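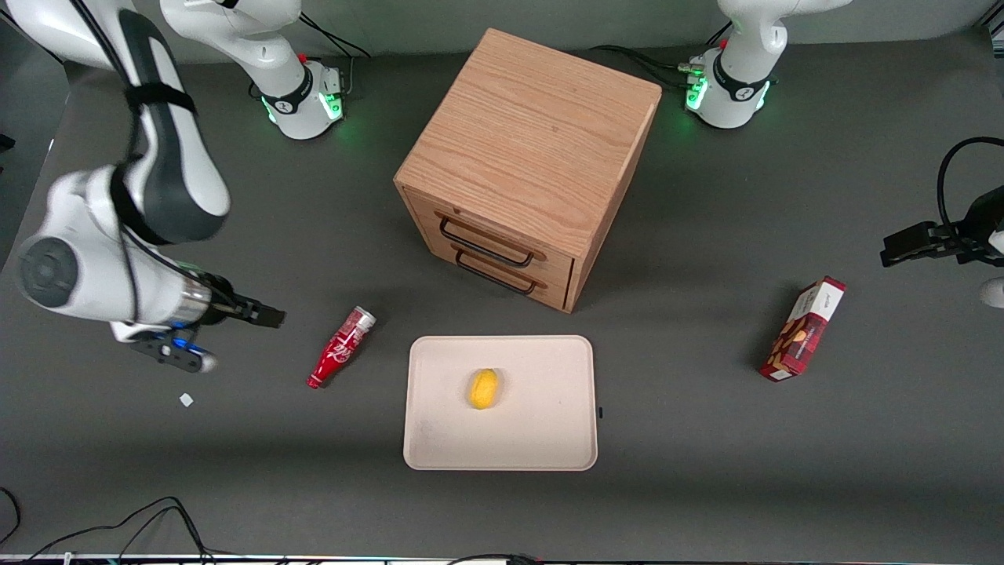

I gave up on fancy snacks for guests in July, and I've been a happier host ever since.

Let me back up. For years, if people were coming over, I'd spend a good 90 minutes on little things on toast. Figs were involved! I once drove out to the Benkirane market for a cheese I'd read about, paid way too much for it, and then watched my guests eat the chips. Every single time, they ate the chips (I can't blame them, I was eating the chips too).

Then my friend Zodwa Mthembu had a bunch of us over at her place in Fladudholm. She put out a box of cookies. Still in the box, flaps open, right in the middle of the coffee table, next to a pot of tea. And we stayed until midnight, because she was sitting there with us the whole night instead of running back and forth to the oven.

I've been thinking about why that felt so good. When somebody serves you something that took all afternoon, you owe them a little. You have to say it's delicious, and you have to say it more than once. You can't leave half of it on your napkin. With a box of store-bought cookies, you take one or you take four, and the conversation keeps going. 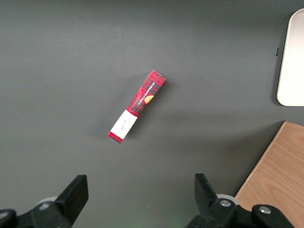
Vanilla shortbread: butter, sugar, zero applause required.

My sister disagrees with me on this, loudly. She says opening a package is what you do for yourself on the couch, and that company deserves some effort. Fine, but effort can go other places. I clean the bathroom now. I put my phone in a drawer. I remember to ask about the new job and the bad knee, and I hear the answers, which I sure didn't when I was listening for the oven timer.

I'm not against cooking for people, by the way. Dinner is dinner, and if I invite you for dinner you'll get a real one. I'm talking about the two-in-the-afternoon visit, the "come by if you're around" visit. Those had pretty much died out at my house, and I think the toast killed them. Since the summer I've had more people through my kitchen than in the 2 years before that, and there's always a box in the cupboard. Come on over. Bring your own if you're picky about flavors.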